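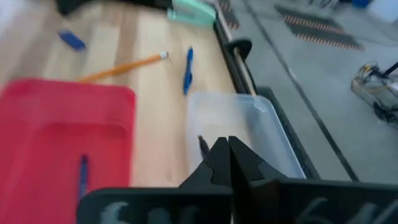

**Desk & Supplies — a department of Ostiren**

Most office supply companies will tell you that a tidy desk makes you think better. We've read the articles too, and we don't believe them. Plenty of people do good work in a mess. What we do believe is that hunting for an eraser is annoying, and that a few bins on a table cut down on the hunting. That is about as far as our claims go.

Desk & Supplies is the part of Ostiren that deals with small stuff: pens, pencils, erasers, staplers and whatever holds them. We started as a shelf at the back of the Lillach store, and we now look after the supply tables at Lillach and at Kobzar. We sell bins and trays, we set up shared tables for schools and small offices, and we come back in 30 days to see if anyone is still using them. Sometimes they aren't. We'd sooner hear about it than get a nice review.

## How we sort

We've tried a lot of systems, including color-coded ones with a printed key taped to the wall. People ignored the key. These days a table gets plain plastic bins in different colors, and the group that uses the table decides what goes where. Red can be pens. It can be pens for a week and then something else. We have opinions about this and mostly keep them to ourselves.

A few things we've become stubborn about:

- No lids. A lidded bin turns into a shelf, and then there's a stapler on it.
- Low sides for pencils, so you can see which ones need sharpening.
- Erasers get their own place or they vanish. Small ones especially.
- Staplers stay on the table. We have yet to see one survive in a bin with anything else.

Divided bins are a sore point. They look clever in a catalog, and customers ask for them all the time, but the sections never seem to match what people own. We still stock two kinds. Try one before you order a stack.
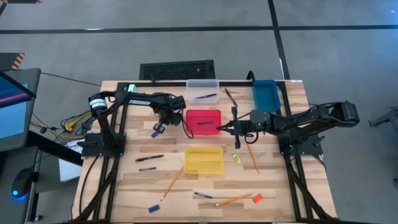 **Do we need a different bin for every kind of item?**
Start with three bins and add another only when something keeps ending up in a pile on the table.

## What we don't do

We don't run decluttering workshops, and we won't come and tell your staff to throw things away. We don't put labels on other people's bins. We were asked in March to write a "philosophy of order" for the Grinen catalog and sent back a price list with a note on pencil lengths — they printed the price list.

We also don't promise that a table will stay the way we left it. Pens drift. Over half of the tables we go back to have been rearranged, and in most cases the new arrangement is better than ours, which is a little irritating but useful to know.

## Getting in touch

Ask for Desk & Supplies at the counter in Lillach, or leave a note at Kobzar. Tell us how big your table is, how many people share it and what you keep losing. Bring the bins you already own if you can carry them. There's a fair chance they'll do, and we'll say so.

Page last checked 17/04/2026. Bin prices are on the Grinen list and may have changed.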